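Stacking your slides so the pair stays together

My hallway used to eat shoes. I'd find one slide by the door and the other one under the couch three days later, and in August, when all I want on my feet is something I can step into, that gets old fast! So I started storing each pair on a little two-level stand, one shoe underneath and one on top, and I've stuck with it long enough to tell you how I do it.

You need a small stand with a flat top and an open space below. Before you buy one, put your slide on the floor and measure from the sole to the highest point of the strap. Do this with the bigger of your pairs (I measured my daughter's first and had to send the stand back to Plondel, order number 1214, and they were very nice about it). Slides have a tall, puffy strap, so you want a bit of room to spare.

Wipe the soles. A damp rag is plenty, plus an old toothbrush for the grooves if you've been in the garden. Let them dry all the way or you'll get a musty smell in the lower part.

Set the stand on a table the first time. I know, shoes on the table - my friend Vasiliki won't even let me do it in her house - but it's so much easier to see what fits when you're not crouching, and you can wipe the table after.

Now slide the first shoe into the bottom, heel first, so the toe faces you. Push it back until it's sitting flat on the base and centered between the supports. If the strap rubs on the underside of the top, your stand is too low for that pair.

Pick up the second one by the strap, turn it so the toe points the same way as the first, and lower it onto the top panel.
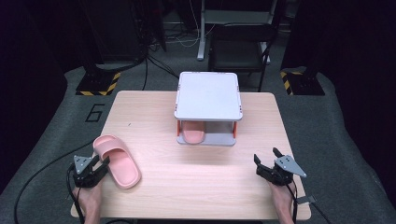
Once you like how the pair sits, carry the whole thing to the hallway and put it against the wall with the open side out. Mine lives next to the coat hooks, and I can grab both shoes on my way to the mailbox without looking down.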